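Skirau: play-by-play notes for amateur basketball

Version of April 16, 2021
Maintained by Ryota Kaneko

What's in it

Skirau is a hand-typed play-by-play record of the Hestska summer league, a small club basketball competition with 22 teams and some wonderfully scrappy finishes. Every file is one game. Every row is one event: a shot, a rebound, a turnover, a foul, a substitution or a timeout. There are 700 games in this version, all of them keyed in from paper scoresheets and the scorers' own margin notes, and I love those margin notes so much that they get a column to themselves.

If you've only worked with professional data, you're in for a treat. Players turn up at half-time. Teams finish with four on court. One overtime went on so long that the scorer ran out of sheet and carried on over the back — it's all in there, in order!

Files

games.csv has one row per game, with teams, venue, final score and number of periods.
events.csv has one row per event, linked by game_id.
players.csv has shirt numbers and positions only. No names, no dates of birth.
margins.csv holds the scorers' notes, typed as written, spelling and all.

Columns in events.csv

game_id: matches games.csv
period: 1 to 4, then 5 and up for overtime
clock: time left in the period, in minutes and seconds, blank if the scorer didn't write it
team: home or away
shirt: shirt number, blank for team events
event: see the codes in codes.txt
points: 0, 1, 2 or 3
sure: y or n, where n means the typist had to guess at the handwriting

Please do look at the sure column before you fit anything clever. Most of the n rows are rebounds, which scorers tend to scribble down in a hurry while the ball is already at the other end.

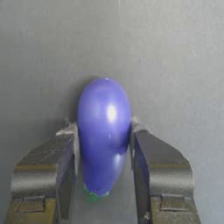 Sumaiya Sarkar wrote in after the first version to point out that fouls on the shot were being counted twice whenever the basket also went in, which made a couple of big centres look like absolute menaces. She was right, and her fix is in this version. She also asked for the running score on every row, so that close finishes are easier to find. You'll see it as score_home and score_away at the far right of events.csv.

Known gaps

Clock times are patchy in the older games. Scorers at some venues only wrote down the minute, so those rows have the seconds set to 00.

Assists are missing from the first season altogether. Don't treat them as zeros.

Shirt numbers can change between games for the same player, and I haven't tried to join them up. A few teams share one bag of shirts, so good luck with that.

There are 500 games with a full set of margin notes. The rest have some or none.

Loading it

The files are plain comma-separated text in UTF-8 and open in any spreadsheet. If you use Visedeck, import games.csv first and then events.csv, or the links between them won't form.

Checking your work

Add up the points column for each team and compare it with the final score in games.csv. They agree everywhere except in 6 games, listed in mismatches.txt, where the paper sheet itself doesn't add up. I've left those exactly as the scorer had them.

Use and thanks

Free to use for study, teaching, blog posts and settling arguments. Please mention Skirau and the version date if you publish anything. I'd be thrilled to see shot charts, comeback studies, or anything at all on bench scoring.

Corrections are very welcome. Send the game_id, the row and what you think it should say. The next version is planned for June.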